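Mixed fruit bowl

The mixed fruit bowl is the household habit of keeping different kinds of fresh fruit together in an open dish, usually on a kitchen counter or dining table. It is also the subject of a large body of home advice, much of it repeated from one source to the next with little testing. Common claims are that fruit kept in view is eaten sooner, that an apple will ripen anything placed beside it, and that certain materials keep fruit fresh. The evidence for these claims is uneven.

Origins

Popular histories often trace the fruit bowl to painted still lifes and from there to the banquet tables of the rich. The link is weak. A painting of fruit shows what a painter or a buyer wanted to look at, which may have little to do with how fruit was stored. In places where fruit was seasonal and costly, much of it was dried, cooked, or kept in a cool cellar.

The town of Jarberg is sometimes named as the home of the "welcome bowl," a dish of fruit set out for visitors. The claim appears in local tourist leaflets, none of which gives a source. Similar customs are reported from many unrelated places, and there is no good reason to prefer one of them.
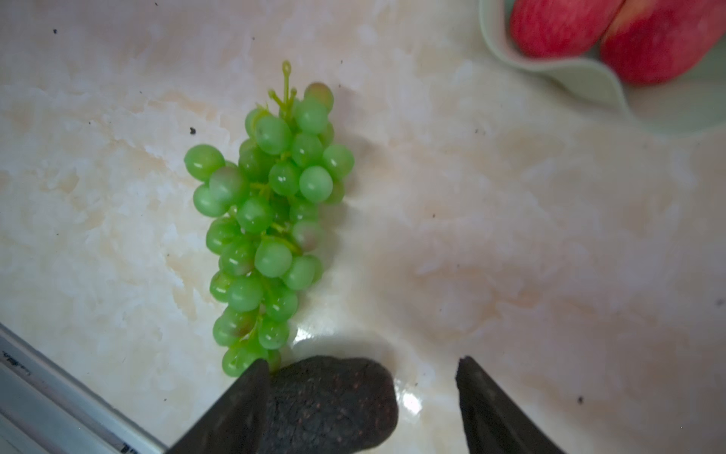

Ripening claims

The best-supported part of fruit bowl advice concerns ethylene, a gas given off by many fruits as they ripen. Apples, bananas, pears, peaches, and avocados belong to the group called climacteric fruits, which can go on ripening after harvest and respond to ethylene as they do so. Grapes, strawberries, cherries, and citrus fruits are generally placed outside this group. They may soften, lose water, or spoil after picking, but they do not become sweeter in the way a banana does.

Household writers often blur the two groups. Advice to "sweeten" grapes by leaving them next to an apple is common and has little behind it. The same is true of the warning that a single apple will ruin everything in the dish. An open bowl lets the gas drift away, so the effect is weaker than in a closed paper bag, where the trick of ripening an avocado with a banana has a better chance of working. How much weaker depends on the room, the fruit, and the temperature, and writers who offer an exact number of days are mostly guessing.

Bowl materials

Sellers have made freshness claims for copper, bamboo, unglazed clay, and various kinds of glass. The Wiriya bowl, a vented clay dish, was advertised as keeping fruit fresh for 10 days longer than an ordinary bowl. The advertising did not say which fruit was tested, what it was compared with, or how freshness was judged. Airflow under the fruit can help prevent damp spots and mold, but a wire basket or a folded towel offers much the same benefit.
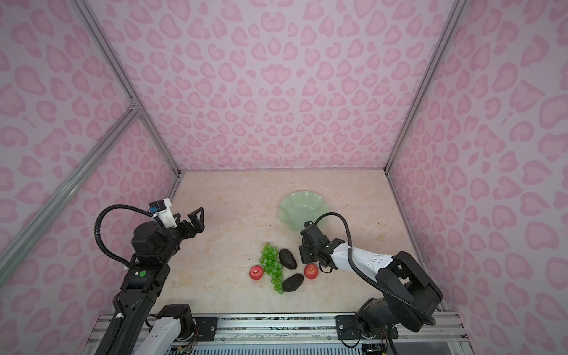 Food and Home Customs Section, Loltora Open Reference

Visibility and eating habits

The claim that fruit left in sight gets eaten is more plausible than most, but it is also easy to overstate. The Zekthorpe Kitchen Survey, a mail survey sent to 1,985 households, is widely quoted as proof. It received 137 usable replies. The people who answered were asked to recall how much fruit they had eaten over the past month, and memory is a poor guide to that sort of thing. Households that already like fruit may also be the ones that keep a bowl of it on the counter. The survey cannot separate these explanations, and its authors did not try.

Claims that the color of the bowl changes appetite rest on even less. They are found mainly in decorating columns and sales copy.

Decorative fruit

Imitation fruit in wax, glass, plaster, or plastic has long been used in place of the real thing. Some decorators argue that it encourages healthy eating by keeping fruit in mind. No test of this idea is cited in the sources used here, and the opposite effect, in which people stop noticing the bowl, seems at least as likely. 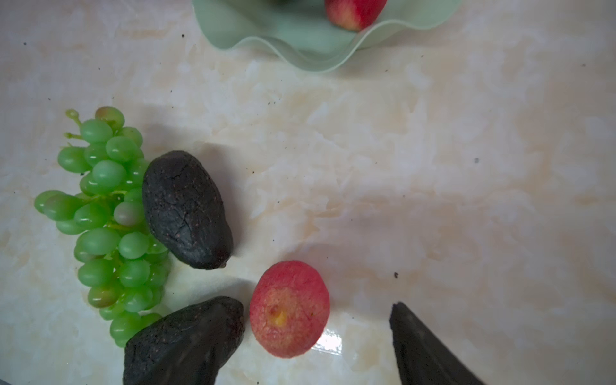
A reader's note submitted to this entry objects that the article is too hard on the custom, saying that most families keep a fruit bowl for convenience and have never expected it to do anything for their health. The note adds that "a bowl on the table is somewhere to put the pears." The point is fair as far as private habit goes. It does not cover the books and product labels that make firmer promises.

Storage guidance

General advice is less exciting than the folklore. Cut fruit should be refrigerated. Whole grapes and berries usually keep better cold, while bananas and unripe peaches are commonly left out. Washing is best done shortly before eating, as moisture left on the skin can speed spoilage. Moldy soft fruit should be thrown out, and the fruit touching it should be checked.

See also: Ethylene; Food storage; Still life; Root cellar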